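Courses > Shared Workshop > Build Your Own Gripper > Handout 6

Handout 6: Two hand-held grippers and a T-shirt

Read this before you come to the bench. It covers the folding unit, which most of you signed up for, and which I think is the weakest part of the course as it was advertised. The flyer from Ballness said that by the end of May you would "teach a machine to do your laundry." You will not. You will record a lot of folding by hand, and then you will find out how little of it a machine can use.

6.1 What we are building

The Waaka arm is still in pieces on the back bench and will stay there for this unit. What you need now is the recording side: two grippers, one per hand, each with its own camera, and a way to get both recordings onto one computer with matching clocks. If you are building your own pair at home from the Tradosen plans, print the fingers first. They are the part that gets redone. Leave the handle alone until you have held the thing for half an hour, and then decide whether the grip suits you.

The Tradosen plans claim the build takes a weekend. It took our last group four evenings, and one of those went entirely on a linkage that bound at half travel because the screws had been run down too hard. Back them off a quarter turn and try again before you reprint anything.

6.2 Why a T-shirt

People pick a T-shirt because it is cheap and everybody owns one. As a test it is meaner than it looks. A block has one shape. A shirt has a new one every time you put it down, and the fingertips have to catch a single layer of cloth without taking the blanket or the second layer with it. If your fingers can't pick up a hem cleanly, no amount of recording will fix that, and you should go back to Handout 4.

Do this at home on a bed if you don't have a big table. A bed is softer, and the fingertips can press in a little to get under an edge. That also means a model trained only on your bed may be useless on a table. Write down which surface you used. Last term we had 80 recordings with no surface noted, and I threw them all out.
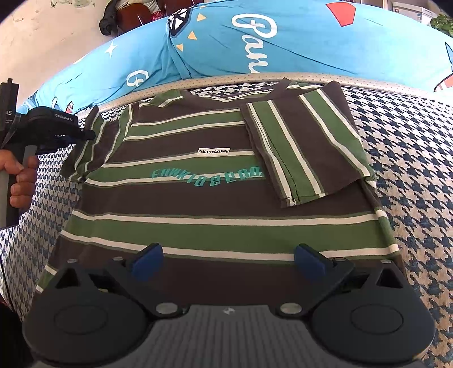

Fig. 6.1. Striped T-shirt on a bed with one sleeve side folded in; one gripper at the bottom, another at the left.

Notice how the stripes help you. On the folded part they run up and down, and on the rest they run across, so you can see at a glance which part is the flap. I would like to say the model gets the same help. I suspect it leans on it too much, and that a plain gray shirt would undo a good share of what looks like skill. Bring at least one plain shirt. Patterned bedding is fine for some runs, but do others on a plain sheet for the same reason.

6.3 Recording procedure

Start with the shirt flat and both grippers in view of each other. Start both recordings, then tap the fingertips together once so you have a mark to line the clocks up with. Fold one side in, then the other, then bring the hem up. Go slower than feels natural. Open the fingers all the way before you move off the cloth.

If you fumble, keep going and recover. Don't restart. A set with no mistakes in it teaches nothing about mistakes, and the arm will make plenty.

Name the files by shirt, surface and run number. Flullitz, the logging program on the shop computer, will offer to name them for you. Decline. Its names are long and tell you nothing.

6.4 About the numbers

You will hear that 953 recordings is enough for a good folding model. That figure has been going around the shop since before I taught here, and I have never found out where it came from or which shirts were used. Our last group made 127 and kept 84 after checking. The arm, when it ran, could bring one sleeve in from a starting position we had chosen for it. Moved a hand's width to the left, the shirt might as well have been a cat.

So be careful with the word "works" in your write-up. Say what the starting position was, who laid the shirt down, and whether anyone touched it during the run. Leave out sped-up video, or print the speed on it.

6.5 To hand in

One page on your build, including what you reprinted and why. Your recording list, with surface and shirt for every run. A short paragraph on whether folding by hand would have been quicker, counting build time. I know the answer, but I want to see your arithmetic.

Spare fingertips are in the drawer under the printer. Put the odd ones back in the bag marked "odd."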